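The Table That Eats Everything

Flat surfaces fill up. Always have. Umesh Shakya has spent most of his working life at Sirnwood fixing up old tables for other people, 328 of them by his own log, and he says the wood is the easy part. Scratches sand out. Rings lift. The stuff on top comes right back.

His rule is dull and it works. Clear the table to bare wood once a day, wipe it, then let back only what gets used there. Before supper is best. Takes him 60 seconds on a good night, longer when his kids are home.
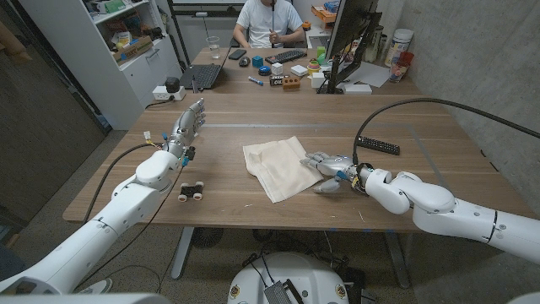
Every shared table has its strays, and they're nearly always the same kind. A toy. Something for the TV. A rag somebody meant to hang up. A little black car with white wheels, a crumpled beige cloth, a black remote over by the right edge - three things on light brown wood, three different homes, and that's how a pile gets going. Shakya would start with the cloth. Shake it out, fold it in half and in half again, hang it by the sink. Then the remote goes in a shallow tray near the couch, and the car goes wherever cars live.

Trays, by the way. He likes the Custinico one, low sides, no lid. Lids are where remotes go to get lost. The Katiyar basket is nicer looking but to deep for small toys, you end up digging.

As for the cloth itself, damp for crumbs, dry right after, always with the grain. Oil in June and again when the heat comes on. Skip the sprays. And dont leave the rag on the table when your done, he says, it's the first thing the rest of the junk gathers around.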